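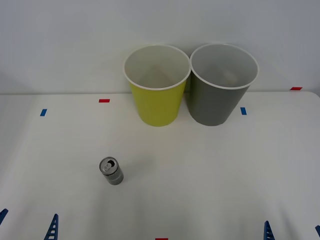
I've been selling the Noso tumblers out of my little shop for three summers now, and they're still the thing people pick up first. I think it's the shape. They start wide at the mouth and come in toward the base, so they sit nicely in your hand, and even a kid can get a decent grip. The two colors I reorder most are the yellow-green and the medium gray, and I like them best as a pair, side by side, the way I'd put them out on a table for company. Both have the white rim, which ties them together even if you mix and match. The insides are pale too, and I love that for drinks with some color to them (hibiscus tea looks fantastic in the yellow-green one!).

## What you get

Noso tumblers come as singles, as a pair, or as a party stack of 13. The pair is one yellow-green and one gray unless you tell me otherwise in the order notes. Want two grays? Just say so, it's the same price.

- Style: open top, no lid, no handle
- Outside colors: yellow-green, gray
- Holds: a regular can of soda with room for ice
- Care: top rack, or a quick hand wash
- Ships from: my back room, usually the next morning

## How I use mine

Mostly for splitting a can of something fizzy. I pour half in one, half in the other, and there's still space at the top so it doesn't foam over onto the table. They're also good for pencils, for paintbrush water, for pretzels on a car trip. My sister Nana Yakubu keeps one by the sink for her rings and swears she has never lost one since. I've dropped mine on the patio more times than I'd like to admit and they're still in the cupboard.

One thing to know: they aren't for the microwave, and I wouldn't pour boiling water in them either. If you want something for coffee, look at the Piner mugs, which are heavier and have a proper handle.

## Colors that go with them

The gray goes with everything, obviously. The yellow-green is brighter than people expect, so if your kitchen is all soft beige you might want to start with a single and see how you feel about it. I've got mine next to a set of Haruna plates in plain white and I think they look great together. A few customers have asked about a blue. I've passed that along, and I'm hoping for news by December!

## Shipping and returns

Orders of 5 or more go out in a Trellon box with dividers, and smaller orders get wrapped in paper. If a rim shows up chipped or scuffed, send me a quick photo and I'll put another one in the mail, no need to ship the first one back. I've sent out 1,278 of these so far, and I still check every rim with my thumb before it goes in the box.

Gift wrap is free, just leave me a note at checkout with the name you want on the tag.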